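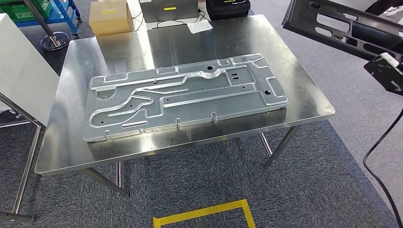 Subject: Re: Panel handling task, rules and practice arrangements
Date: 28 Feb 2023
To: Student Automation Competition list

Dear team leads,

Thank you for the questions sent in after the last circular. The message from the Teltton team raises points that affect all entrants, and the organisers have agreed to answer it on the list. The original is quoted in part, with replies below each section.

> Our members would like to know whether the stamped panel
> used for practice at Prarell is the same part that will be
> used in the final. We have been planning grasps along the
> folded edge, where the small tabs are, and would have to
> begin again if the part were changed.

The part will be the same. Teams may plan to use the folded edge, but the tabs themselves must not carry the weight of the panel. A panel with a bent tab will be scored as damaged, even if it has been placed correctly. The raised ribs may be touched by the gripper. The openings may be used for locating the part by camera – they may not be used for lifting it.

> We also find that the table top gives strong reflections
> from the ceiling lights, and that our vision program
> sometimes takes these for the edge of the panel. May we
> lay a dark cloth on the table, or ask for the lights to
> be turned down?

Neither will be permitted. The steel table and the ceiling lighting form part of the task, and all teams will work under the same conditions. Teams may change their camera settings between runs, but not during a run. Those who collected practice images at Klinhom under softer light are advised to collect a further set at Prarell before relying on their results.

> Finally, could you confirm the number of attempts, the
> marks available, and whether the practice recordings will
> be shared with everyone?

Each team will have 6 attempts, of which the best is counted. The maximum score for a single attempt is 64. The time limit remains 60 seconds, measured from the start signal until the gripper has released the panel. An attempt stopped by the team's own safety operator counts as used.

The practice set now holds 448 recordings and is open to every registered team, including those who joined through Worov. Please do not pass it to anyone outside the competition. Recordings made by a team during its own practice session remain with that team unless it chooses to share them.

Two further matters of procedure. Yellow tape on the carpet must be left in place, and teams should report any that has lifted to the session supervisor. Cables must be checked before each session begins and again before the arm is powered.

Requests for practice time in March should be sent to the organisers' address, with a first and a second choice of session. Teams that have not yet returned their safety forms cannot be given a place until these have been received.

Yours faithfully,

The Organisers
Student Automation Competition, Prarell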